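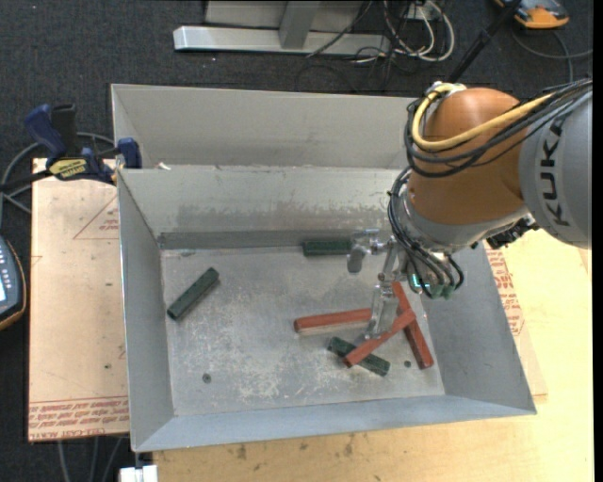
Sticks, Bins and Patience: A Conversation with Suqin Zheng

By Vilho Hakala
13 July 2021

Suqin Zheng has worked with small colored blocks for most of her professional life. Her workshop, Butach, prepares building sets for schools and play groups, and the largest set has 518 pieces. I visited her in July, and we talked for a whole afternoon, mostly standing up.

My first question was about the bins. I had expected boxes with soft linings, or perhaps drawers. "Everybody expects drawers," she said. "I had drawers in the beginning. A drawer closes, and then you forget what is inside. A bin is open and you look in when you walk past."

The gray metal bin we talked over has sloping sides and a flat floor, and it stands directly in front of a second one. The floor is full of pale scratches, with a whitish worn patch near the front. I asked whether she ever wanted to replace such bins with new ones. She shook her head.

"A scratch on the metal is no problem for me. A scratch on the block, this I look at. I pass my finger over the bottom of the bin before I put anything in. If the finger does not catch, the block will not catch also."

She buys bins second-hand when she can, and she prefers the sloping sides. With straight walls, she told me, a thin piece can stand up in the corner and stay there. On a slope it slides down to the floor, where the hand finds it. Her colleague Lucian Onu disagrees with her on this matter. He likes straight walls, because the bins take less room on the shelf. They have discussed it for years and both kinds are still in use.

We came then to the colors. There were three dark green blocks and three red sticks on the floor of the front bin, the red ones lying partly over each other and one green block alone at the left. I asked if the dark green was chosen for a special reason.

"We had a lighter green before," Zheng answered. "It was a nice color in the catalog. But in the evening, under the lamp, it went toward yellow, and the yellow pieces we also had. So children put them together and the teachers wrote to me. I received very polite letters. After this we changed to the dark one."

The red has never been changed. She said that red is the color people pick up first, and that she has tried to make use of it in the instructions. The first step in every Kistier booklet, which is the set for the youngest children, begins with a red piece.

I wanted to know how a set is put together before it leaves the workshop. The answer was longer than I expected. The pieces are first separated by color, then by length, and then they are laid side by side on the table so that a short one can be noticed. Only a few pieces of each kind are taken out for a closer look. For these she likes to have much empty space.

"When there are 200 pieces in the bin you see only a color," she said. "When there are six, you see the pieces. You see how one lies on another one, if it is straight, if the end is clean. I learned this from Marama Whitcombe, who taught me the trade. She would take out nearly everything and leave me with a handful. I thought it was a punishment."

Does she arrange them? No. She drops them from a low height and leaves them where they come to rest. A piece that is a little bent will show it when it lies across a straight one, and she finds this quicker than the ruler. Onu, again, uses the ruler.

Butach now sends out 3,000 sets in a year. I asked what happens with the pieces which are not good enough. Some of them are cut shorter and used in a smaller set, she explained. The others go into a sack by the door, and parents from the neighborhood come and take what they want. One father, Vasilică Sima, has built with them a model of the railway station, and it stands on the windowsill in the office. The roof is not finished, as he is waiting for more green.

Before I left I asked about a lid. In all the afternoon I had not seen one bin with a lid on it. Zheng thought about the question for some time.

"The dust comes in, yes. We wipe. With a lid you must lift it, you must put it somewhere, and then somebody puts a cup on it. I had lids for one winter. They are behind the cupboard, if you would like to have them."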